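Ticket n° 2960 – Théière inox, fuite au bec – Statut : rouvert

Lemham, service après-vente, lundi 10 janvier

Bonjour,

Je rouvre ce ticket, clos en décembre avec la mention « usage normal ». La théière inox de la gamme Halimville goutte toujours au moment de servir. On m'a conseillé de ne pas dépasser 80 % de la contenance et de verser « d'un geste franc ». J'ai fait les deux. Sur 29 services notés, presque 60 % ont laissé du thé dans la soucoupe. J'ai du mal à appeler ça un usage normal.

Le thé est noir, infusé 4 minutes. Les tasses et les soucoupes sont en inox elles aussi.

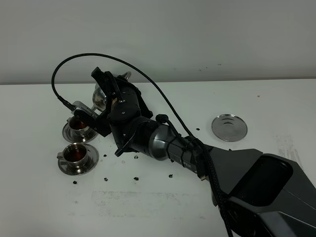 Cúc Ngô : Même modèle chez moi, même problème, mais seulement quand je verse lentement. Le SAV m'a parlé d'un dépôt calcaire sous la lèvre du bec. J'ai détartré au vinaigre blanc, ça s'est calmé deux semaines, puis c'est revenu.

Détartrage fait le soir même, rinçage, essai à l'eau claire : ça goutte encore. Je ne crois donc pas trop au calcaire, surtout sur une théière achetée neuve à l'automne. Je soupçonne plutôt la forme du bec, trop arrondie au bord. Quelqu'un chez vous a-t-il comparé avec un autre lot ?

Merci de ne pas me renvoyer la fiche d'entretien, je l'ai déjà reçue deux fois.

Marek Urban

Suivi : transmis à l'atelier Stakent. Échange ou remboursement à confirmer.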